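Chapter 4
Wood as a Working Material

4.1 What this chapter covers
4.2 Growth rings and figure
4.3 Moisture and movement
4.4 Choosing boards for a flat panel
4.5 Finishes for surfaces in daily use

A board keeps changing after it leaves the sawmill. It takes up water from damp air and gives it back when the air is dry, and its width changes as it does so. A table that was flat in October may show a slight cup by the end of the heating season. Most of the rules in this chapter come from that one fact, and the student who learns it well will have less to memorize later.

Chapters 2 and 3 dealt with metals and plastics, which behave in nearly the same way whichever direction they are cut. Wood does not. It is strong along the grain and weak across it. It hardly changes in length, but it can change a good deal in width. Two boards from the same log may behave differently if one was cut near the center and the other near the bark. You will need to look at the end of every board before you decide where to use it.

4.1 What this chapter covers

We begin with the structure of the trunk and the words used for its parts: pith, heartwood, sapwood, cambium and bark. Section 4.3 explains how moisture is held in the cell walls and in the spaces between them, and how moisture content is measured with an oven and a scale. Section 4.4 applies this to a simple glued panel. The last section compares oil, shellac, varnish and wax.

The running case in this chapter is the Frerichs workshop in Tundmont, which makes tables for libraries and schools. Arne Kasten ran its drying shed for many years and kept a notebook for every stack. One of these stacks, number 2345, appears in several of the exercises. It was stored outdoors under a roof, then moved inside too quickly, and many of its boards split at the ends. The table of weights from the notebook is printed at the end of the chapter.

4.2 Growth rings and figure

In a climate with a cold season, a tree adds one ring of wood each year. The part grown early in the year usually has larger, thinner-walled cells. The part grown later is denser and often darker. On the end of a log the rings show as circles. On the face of a board they show as lines, arches or ovals, depending on how the saw passed through them.

Figure is the word for the pattern seen on the face. Straight lines are typical of quartersawn boards, where the rings meet the face at a steep angle. Arches are typical of flatsawn boards. Closed ovals can appear where the saw cut through a bump or dip in the rings, and swirls are common near knots and forks. Color adds to the effect, as some species have dark and light streaks that do not follow the rings at all.

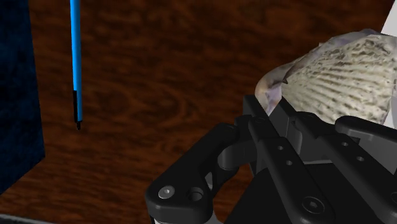 Department of Wood and Materials Technology, Clodura Technical College

Dark swirls and amber streaks can make a reddish-brown top attractive, but figure of this kind should be read with care in real lumber. Where the grain turns, a plane will tear the surface on one side of the turn and cut cleanly on the other. Kerstin Stüber, who taught the finishing course, had her students mark each change of direction in chalk before they picked up a tool. The practice is worth keeping. Use a sharp blade, take a thin shaving, and change direction at the chalk line. If tearing continues, switch to a card scraper.

Swirling grain also moves unevenly. Keep such boards away from the edge of a panel, and let them rest in the workshop before gluing.

Terms to know before going on: flatsawn, quartersawn, earlywood, latewood, figure, tear-out.

4.3 Moisture and movement

Freshly cut wood is called green.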